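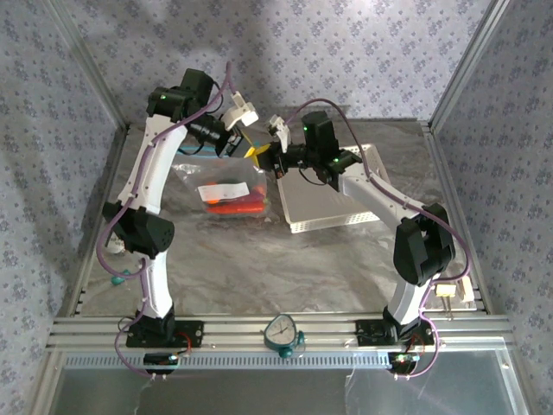 The two-arm cell with both grippers over the table. The purple cables run outside the links.

Leave the Cables Where You Can See Them
Ayten Kahraman
November 2020

There is a habit in small-cell design of treating exposed cable as unfinished work. Reviewers see a loop standing off an elbow joint and ask when it will be sleeved, clipped or moved inside the link. My position is that on a cell that is looked after by the people who use it, the cable should stay outside, and the service loop should be larger than looks tidy.

I maintain the Zikmont cell, two arms on a common front rail, and I have maintained it in both conditions. For most of last year the cables were strapped tight to the links. In January we cut the straps off and rerouted everything with free loops at the elbow. The strapped version photographed better. It also hid the place where the cable was failing. A tie at the elbow makes a hard bend point, and the jacket over a hard bend point is under the tie, where no one looks. We replaced 2 cables that way, both after intermittent faults that had first been blamed on the motor.

With a free loop the bend is spread over a longer length and all of it can be inspected from a chair. I check it every 100 hours of running. The arm goes to its folded position, then full reach, then wrist rotated to each limit, and I watch the loop at each stop. If it touches the other arm's loop anywhere in the shared area over the table, it is too long. If it pulls straight, it is too short. The check takes 20 minutes, including the base plate bolts.

The usual objection is snagging, and it deserves a fair answer. Two arms that meet over one table can catch each other's cables. Dönmez, who built an earlier cell on the same plan, kept everything inside the links for that reason and had no snags. Their cable changes, however, meant taking the arm off the rail, stripping the links and calibrating again from zero. Ours are done with the arm in place. I would accept an occasional snag, which stops the motion and is obvious, over a hidden break, which corrupts a day of work before anyone suspects it.

The same argument applies to the electronics. Our modules hang on the rail under the bases, with their lights facing out. A cabinet would keep dust off them. It would also put a door between the operator and the one indicator that says whether the arm has power. I have read the Beso layout notes that call for a closed cabinet and I think they are right for a plant floor and wrong for a bench cell.

None of this excuses careless routing. Loops need a fixed anchor at the base, a marked length and a spare on the shelf. At Flavusley we write the installed length on a tag at the anchor, so that a replacement is cut to match and not to guesswork. The tag gets changed when the loop does.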